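Search this board Go Advanced
Print this thread | E-mail to a friend

Rerkby Home Forum > Kitchen > Small Storage
September 2022

Utensil holders: sort by type or just shove it all in?

drawerless_in_pomare
New place has 2 kitchen drawers and one of them is mostly a suggestion. So the chopsticks and spoons are moving out to a holder on the table. Mine is divided inside, holes in the sides, clear tray under it. My plan was spoons in one section and chopsticks in the others. My household's plan is gravity. Which of us is right?

oatlid
You are, for one week. Then you'll have a spoon in with the chopsticks and you'll have to decide what kind of person you are.

tinpantry
Disagree. I've kept a Grarnico caddy sorted for years. Pairs go together, tips up, and it takes 30 seconds after the dishes. The dividers are there for a reason.

drawerless_in_pomare
Tips up? I've been told that's how you lose an eye. Anyway, progress so far, star tablecloth and all: 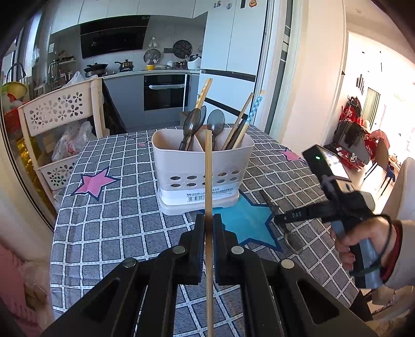

Dark gray spoons, mixed chopsticks. Label still on.

oatlid
Peel the label. Do it now, before it becomes part of the family. Mine has been on since the old apartment and I know the barcode by heart.

brinejar60
Warm water and a little cooking oil, leave it a while, rub with your thumb. Don't use a knife on white plastic unless you like gray scratches.

Also, that polka dot chopstick. Where is its partner?

drawerless_in_pomare
I'd rather not discuss the polka dot chopstick.

tinpantry
See, this is what comes of not sorting. Light wood, dark wood, blue with dots - you can't set a table for two out of that without somebody feeling slighted.

brinejar60
They all pick up noodles. I have eaten with one Brostell and one takeout stick since last October and remain in good health.

tinpantry
That's not a system, that's a cry for help.

oatlid
Whatever you decide, empty the tray now and then. I left mine too long once and it had a smell with opinions.

Page 1 of 2 | Print this thread | E-mail to a friend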